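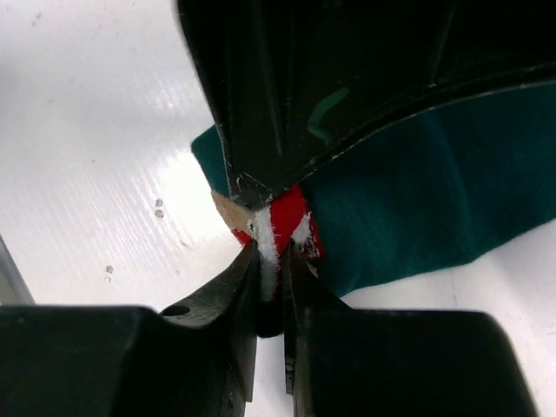 Piroska Dobos told them the dead did not need a discount, and anyway the woman charged the same for a cat. She had seen the sign in Gemley herself. Twenty dollars, people or pets, no checks.

Chanida let her talk. She had driven six hours to bring her aunt to this appointment and she had doubted it for every one of them.

"Did it say licensed?" she asked.

"Licensed by who?" said Piroska.

Aunt Paweena sat between them with her purse on her knees. She had put on lipstick for the occasion. Her husband had been gone since December, and in all his life Vichien had never told anyone where he kept anything. There was a deed somewhere. There was supposed to be money too, though Chanida had her doubts about that, having once lent him sixteen dollars for gas.

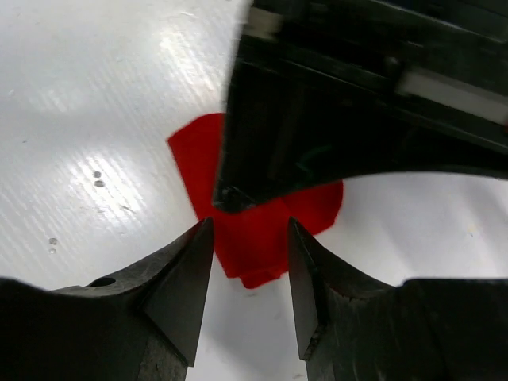 *Red, on white.*

The medium came in wearing bedroom slippers. She asked for something of his to hold, and Paweena gave her his watch, which had stopped, and his reading glasses, which were from a drugstore rack.

"He's a tall man," said the medium.

"No," said Chanida.

"He stands tall. Now."

Piroska snorted. Paweena leaned forward as though the radio had been turned down too low.

"I'm getting a building," the medium said. "Water near it. The letter D."

Desville had water near it. So did Bollusholm, and so did most places where people had ever bothered to put up a building. Chanida thought of saying this and looked at her aunt's lipstick and kept quiet. D could be deed. D could be dead. It was a good hardworking letter.

"Ask him about the deed," said Paweena.

So much for making the woman earn it.

"He says the deed is safe."

"Safe where?"

"He's showing me a drawer."

"We've been through the drawers," Chanida said. "Every drawer. We took them out and looked behind them."

The medium shut her eyes. A truck went by and the spoons moved in the saucers.

"Then it's a drawer in another house," she said. 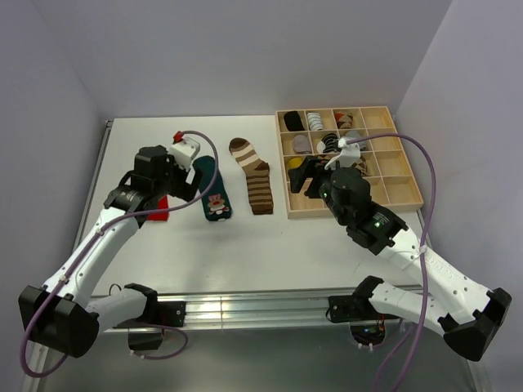 *The white table, with a little red at the left.*

Nothing was said in the car until the second stoplight. Then Paweena began to laugh, and it was not a nice laugh.

"Hayat," she said. "He had that room over Hayat, the shoe store. He told me he gave it up."

"She didn't say a shoe store. She said a drawer. Everybody has a drawer."

"I know what she said."

"You'd have thought of it on your own, Auntie. You were already thinking of it."

"Maybe."

Piroska, in the back seat, wanted to know how much rent a dead man could owe on a room, and whether they came after the wife.
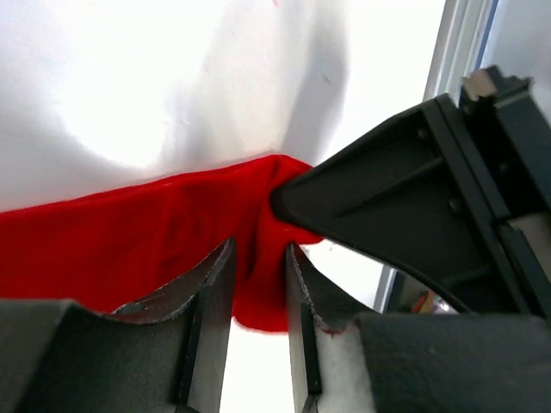
Tassanee Kaewsai

They went up on Saturday, all three of them. The key was over the door frame. There was a bed, a hot plate, a calendar from the bank, and one chest with two drawers. The top drawer held shirts Paweena had never ironed.

Chanida put her hand on the lower one.

"Wait," said her aunt. She sat down on the bed, tried the springs, and got up again. "All right. Go ahead."

It was stuck. Chanida had to put her foot against the chest and pull.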